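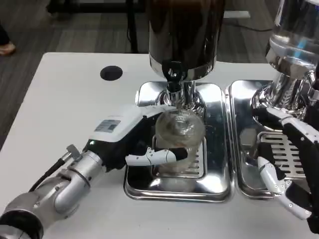 图1 接杯工位:左手环握透明杯,杯口在出水嘴正下方

第二讲讲义 末端执行器怎么比:多指手、平行夹爪,还有看不清的杯子

Sturutside 机器人操作实践课 2026-02-18

先说上课的事。这一讲在3102上,后半段直接在工位旁边讲,大家带上本子,电脑可以留在座位上。上一讲的坐标变换作业还没交的同学尽快交,这一讲要用到手眼标定的结果,你要是自己没推过一遍,后面听“相机看到的杯子和手碰到的杯子不在一个地方”这一段会很难受(我当年就是这么难受过来的)。

这份讲义比幻灯片啰嗦。幻灯片上我只放曲线和几个公式,讲义里把我自己调试时候踩的坑也写进去了,有些地方可能跟你们关系不大,跳着看就行。

一、任务是什么

任务说出来特别简单:拿一个透明杯,送到机器的出水嘴下面,停住,等接完,再拿走。人做这件事根本不用想。机器人做这件事,一路上能出问题的地方多得很。

我们把它拆成几段:接近杯子、抓住、抬起、平移到嘴下、保持、退出、放下。注意我把“保持”单独拎出来了。很多论文里的抓取评测到“抬起来没掉”就算成功,视频一剪,皆大欢喜。可是在这个工位上,抓起来之后的那段静止才最磨人。手要稳稳地待在那儿,杯口要对准,手指还不能碰到出水嘴,臂还得避开旁边的东西。图1就是“保持”这一段的姿态,你们看杯口和出水嘴之间留的那点距离,就知道为什么我老念叨高度误差了。

这个距离怎么定?我的建议是先从杯子的几何来,再从臂的重复定位误差来,最后再看相机。顺序别反。有的组一上来就问“相机精度多少”,然后把所有余量都给了视觉,结果真正吃掉余量的是手指一收紧,杯子自己往上窜了一截。这个现象后面专门讲。

二、这次比什么

这一讲比的是末端执行器,臂先当成一样的。我们手头有三种方案:

Kollau 多指手。指节分段,每根手指自己能弯,控制接口给的是关节目标和电流上限。
Habte 平行夹爪。两片指头对着夹,接口给的是开口宽度和夹持力上限。
Habte 夹爪换软指垫。夹爪本体没动,指垫换成硅胶的。

有同学课前问能不能把吸盘也算上。我试过,杯壁是圆弧的,吸盘口径大了贴不住,小了又怕扭,杯口朝上的姿态下吸盘只能从侧面来,重心一偏就很别扭。如果你们做结课项目想试,我不拦着,但这一讲里就不放了。

比的时候要把哪些东西固定住?臂的轨迹、杯子的初始位置、控制周期、相机。哪些允许变?抓取姿态必须允许变。这一点我跟一些做评测的同行意见不太一样,他们喜欢让所有末端都走完全一样的接近方向,觉得这样才公平。我觉得这恰恰不公平!多指手适合从侧面环过去,夹爪适合指面正对杯壁的直径方向,你硬让它们从同一个角度进,等于拿一个的长处去量另一个的短处。所以我们的规矩是:接近姿态各组自己选,但选定以后整轮实验里不许再改,而且要写进记录表。

三、多指手:包得住,也挡得住

多指手拿杯子,最舒服的地方是接触面分散。手指绕着杯壁过去,每个接触点分到的力都不大,杯子要是薄壁的,变形会小很多。而且你对杯子的位置估计错一点也没关系,先碰到的手指停下来等着,后到的手指接着弯,最后合拢的时候杯子会被自然地推到中间。这个叫自适应包络,教材里写得很正经,其实就是“谁先碰到谁先等”。

代价呢?挡视线。

你们站到头部相机的位置想一想,手指一绕上去,杯壁大半就看不见了。原来视觉还能靠杯身轮廓来估计姿态,一抓上去轮廓就断成一截一截的。我有一段时间一直纳闷,为什么抓之前位姿估计很漂亮,抓之后开始乱跳,后来把掩码叠在原图上一看,分割网络把白色手指跟后面的白色桌面连到一块儿去了。手是白的,桌是白的,杯子是透明的,这三样凑齐,网络没崩溃我都要夸它。

处理办法有好几个,我按推荐程度讲。

第一个办法是抓住以后就别再信视觉的杯子位姿了,改信手。用运动学把杯子绑在手掌坐标系上,视觉只在抓之前用,抓之后只看有没有相对滑动。便宜,好用,大部分组这样做就够了。

第二个办法是在手腕上再加一路相机,从下往上看杯口。听起来很美,问题是腕部相机离杯子太近,焦距很尴尬,另外线怎么走也要想好。手腕转一下,线绷一下,连接器松一下,你半天就没了。讲到这里顺便提醒大家检查臂上的线:沿臂走的线缆在腕部一定要留余量,转到极限位再看一遍,别只在零位看。

第三个办法是给网络补数据,把带手的遮挡样本加进去训练。有效,但是慢,课上时间不够,想做的留到项目里做。

多指手还有一个毛病,就是前面说的“往上窜”。手指是弯着收的,指尖的运动方向里总带着一点朝手掌、一点朝上或者朝下的分量(看你手腕怎么摆)。杯子如果上粗下细,或者像我们用的这种上半身圆鼓鼓的,手指往里一收,杯子就顺着弧面滑,要么往上顶,要么往下沉。嘴下面余量本来就小,一顶就碰上了。我的做法是先在远离机器的空处合拢,合拢完成以后再测一次杯口高度,然后才进嘴下。进去之后手指的目标就锁死,不许再收紧。想再收紧?退出来再说。

四、平行夹爪:简单,但是挑姿态

Habte 夹爪我个人挺喜欢的,参数少,行为好预测,坏了也容易看出来是哪儿坏了。给一个宽度,给一个力,它就去了。对初学者尤其友好,所以第一次上手的组我都建议先拿夹爪把整条流程跑通,再换多指手。流程没通就上多指手,出了问题你分不清是状态机写错了还是手指没到位。

可是拿圆杯子的时候,平的指面碰圆的杯壁,理论上就是一条线接触。线接触能承受的扭矩很有限,杯子空的时候没感觉,液面一上来,重心跟着变,手腕再稍微歪一点,杯子就开始绕着那条接触线慢慢倾。这种倾斜特别阴险,它不掉,力传感器上也看不出什么大动静,就是一点一点歪,等你发现的时候杯口已经不在嘴下面了。

换软指垫以后好不少。硅胶一压,线变成了一小片面,抗扭能力就上来了。新的麻烦是软垫有蠕变,夹住以后前面一小段时间力会往下掉,控制器如果是力闭环,它会继续往里夹去补,夹着夹着杯壁就被压扁了。Lollholm 控制器里有个保持模式,到力以后转成位置锁定,用软垫的组请务必打开。我在课程仓库的默认配置里已经打开了,但是你们要是从旧分支拉的代码,自己看一眼。

夹爪的另一个优点是遮挡小。从侧面伸进去,两片指头占的地方不多,头部相机还能看到一大段杯身。所以你会看到一个挺有意思的局面:多指手抓得更踏实,但是看不清;夹爪看得清,但是抓得没那么踏实。报告里希望你们把这两件事分开写,别揉成一个总成功率就交上来。总成功率我当然也要看,但是我更想知道失败在哪一段。

五、透明杯、亮金属,还有那台可怜的深度相机

这一节可能是整讲里大家抱怨最多的。

先看工位上都有些什么:透明的杯子,镀铬的出水嘴,亮得像镜子一样的金属接水盘,旁边还有一圈一圈带棱的金属圆筒,把蓝光白光都反出来了。你要是专门设计一个场景来为难深度相机,大概也就这样了。我没有为难谁的意思,真实的吧台就是这么亮。

主动式深度相机(结构光、飞行时间都算)打出去的光,遇到透明杯壁有一部分穿过去,打在后面的东西上再回来,于是深度图上杯子变成一个洞,或者更糟,变成后面那个东西的深度。遇到镜面接水盘,光按镜面方向跑掉了,回不来,又是一片洞;偶尔反到别处再回来,就会在盘子里面冒出一个根本不存在的“坑”。规划器看见那个坑还挺高兴,觉得下面有空间,指头就往下伸……所以碰撞模型里的接水盘千万别用深度图实时重建,老老实实用量出来的长方体代替,盘沿再加一圈余量。

课上我会演示这样几个对比,你们自己回去也要做:

头部相机只用彩色图,靠杯口椭圆拟合来定位;
头部相机用原始深度;
头部相机用补全过的深度。

先透露一点我的经验,彩色图加已知桌面平面,往往比你想象的好用。杯子在桌上的时候,底部一定在桌面平面上,这个约束很强。杯底如果带一点颜色就更好找了,像我们这个杯子,底部有点淡淡的褐色,分割的时候那一小块反而是最稳的。当然你不能指望每个杯子都这样,换个干干净净的杯子来,这个捷径就没了,所以写算法的时候别把颜色写死。

深度补全我没有那么乐观。网络补出来的深度看上去光滑漂亮,可是它的误差不是随机的,往往整块往一个方向偏,你拿多帧平均也平均不掉。要用可以,先用标定板贴在杯子里面测一遍偏差,再决定要不要信。

曝光也说一句。自动曝光碰到大片白桌面会压暗,压暗以后黑色的机器外壳就糊成一团,边缘都找不到;手伸进来一挡,它又调回去,整张图亮度跳一下,跟踪器跟着抖一下。请锁定曝光。请锁定曝光。写两遍是因为每届都有组忘。

还有,桌面上那个黑色的圆形走线孔,也会来凑热闹。有一组用圆检测找杯口,检测器对着那个孔开心得不得了,置信度比杯口还高。你们可以加面积和位置的约束,也可以干脆把那块区域遮掉,写清楚就行。

六、两只手的问题

我们这套是双手的,接杯主要用一只手,另一只手经常没事干。没事干的手放哪儿,这件事很值得讲一讲。

最省心的是收回到身体旁边。但是后面的任务要两边同时接杯,或者一手托杯一手操作,总不能每次都从老远伸过来,所以很多组会把闲着的手停在另一台机器前面等。停着等可以,有几条我会检查。停的时候手指朝哪儿?如果手指朝下弯在接水盘上方,那臂下降的时候最先碰到的就是指尖,指尖正好也是最娇气的地方。停的高度要按手指完全伸直来算,别按弯着的时候算,因为控制器重启的时候有些手会先张开再归零。手掌和前臂也要进碰撞模型,我见过只给手指建了模型的,前臂大摇大摆从机器头顶扫过去。

两只手之间的互相避让,Lollholm 的默认做法是先到先得:哪边先申请了共享区域就归哪边,另一边等着。简单可靠,缺点是会死等。比如左手在嘴下保持,占着共享区不放,右手想借道过去,就一直等到左手结束。你们要是做双臂同时作业,得自己把区域划细一点,至少把两台机器前面的区域分开。

七、控制器的几个参数

这一节照着抄配置的同学请停一下,抄之前先看懂。

指令超时。课程默认是3000毫秒。意思是发出一条合拢指令以后,3000毫秒之内没有收到“到位”或者“受阻”的反馈,状态机就进入安全停止。有人嫌长,改短了,结果多指手还在慢慢弯,状态机已经判它失败了。有人嫌烦,直接关掉,那更不行。夹爪那边动作快,可以改短;多指手请保留默认值。

“受阻”的判定。多指手碰到杯子以后电流上升、速度下降,两个条件都满足才算碰到。只看电流的话,手指自己的摩擦就能骗过你,尤其是刚上电关节还比较紧的时候。只看速度的话,到了软限位也会停,你就会得到一个“抓到了空气”的成功记录。这种记录混进数据里特别讨厌。

保持段的滤波。头部相机给的相对滑动信号噪声很大,直接拿去做闭环,手会跟着微微地抖,杯子里的液面也跟着晃。我一般先低通,再加死区,死区以内不动作。死区设多大?回到第一节说的余量,拿杯口到嘴的距离去分配,别拍脑袋。

急停。急停按下以后臂会抱闸,手怎么样要看型号。Kollau 的手断电以后手指靠自身的传动机构撑着,能不能撑住一个装了液体的杯子,你们不要拿机器去赌,也不要站在旁边伸手去接。夹爪断电保持当前开口,相对放心。按了急停之后的恢复流程贴在3102的门后面,照着做,不要自己发明。

八、实验怎么做,怎么记

每种末端每组做12次,杯子的起始位置按位置表来。12次在统计上当然不够看,我知道,你们也知道,所以报告里别拿这点次数去写“显著优于”。做这12次的目的是让你们见到失败,给失败分类,这比多跑一点成功次数有用得多。

正式跑之前先空跑:不放杯子走一遍,放杯子但是不开机器走一遍,最后才开机器接水。前两遍不计入结果。接水的时候一律用凉水,咖啡和热水都不许用,别跟我商量。

每次要记下来的东西:末端类型和指垫;接近姿态编号;抓之前视觉给出的杯口高度;合拢以后重新测的杯口高度;进入嘴下之后的最小间距;保持段有没有滑动或者倾斜;退出的时候有没有碰到嘴或者盘;失败的话,失败在哪一段,你当时看到了什么。

最后那一栏请写人话。“抓取失败”四个字我看了等于没看。“合拢的时候靠外的手指先碰到杯口边沿,杯子往桌里侧倒”,这样写我就能给你建议。写得难看没关系,写错别字也没关系。

录像从头部相机录一路,再从侧面架一路。头部那路看得到手和杯口,看不清杯口到嘴的高度差,因为视线是从上往下斜着来的,间距在图上会被压缩。每年都有人拿头部那一路的截图跟我争“老师你看没碰到”,侧面一放,碰得结结实实。所以两路都要,时间戳要对齐。

站位也讲一下。实验的时候控制台前面留一个人看急停,其他人退到臂的工作范围以外。调试的时候很容易越站越近,尤其是盯着杯口看的时候,人会不自觉往桌子边上凑。另外请大家来做实验穿包脚的鞋,我们接水,也搬金属盘子,地毯上还有线,这条写进安全须知里了,别等我到门口再提醒。

九、我自己的一点倾向

总有人问“老师你觉得哪个好”。行吧,我说,但是你们别照抄进报告。

如果这个工位一天到晚只拿这一种杯子,我用 Habte 夹爪加软指垫,姿态定死,视觉做得简单一点,能少一个变量就少一个变量。如果杯子的形状会换,或者同一只手还要去按按钮、拿抹布、开柜门,那我选 Kollau 的多指手,视觉上的麻烦我认了,慢慢补。硬指面的夹爪我不太想用来拿薄壁杯,除非你很确定力控的上限不会被谁改掉(会被改掉的)。

相机这边,如果只许我花一笔钱,我会先买一台好一点的彩色相机,配一个稳定的光源,再谈深度。这个观点在实验室里争议很大,欢迎拿数据来反驳我。去年5月有一组真的拿数据来了,证明补全深度在他们的杯子上确实更好,我在课上认了输,那组的记录表现在还放在课程仓库里当样板,你们可以去翻。

十、课后要交的和下一讲要带的

交一份对比报告,两人一组,正文不超过2页,记录表作为附件不算页数。报告里至少要有一张失败分段表,把每次失败对应到第一节拆出来的那几段里。图要有坐标轴名字和单位,曲线别用红绿配。

选做题:把多指手的合拢改成分两步,先用低电流轻轻碰到,再同步加力,看看杯子“往上窜”的量有没有变化。提示一下,加力那一步几根手指要尽量同时到,先到的会把杯子推走。做出来的组可以少写一次周记。

思考的时候可以琢磨这样一件事:如果出水嘴的位置不是固定的,机器每天被人擦一擦、挪一挪,你会让机器人去看嘴,还是让它去碰一碰嘴来定位?两种我都试过,各有各的惨法,下一讲细说。

下一讲带上自己组的标定文件和记录表,电子版就行。用 Kollau 手的组提前一天把手充分热身跑一遍归零,别到了课上才发现有一根手指不肯动。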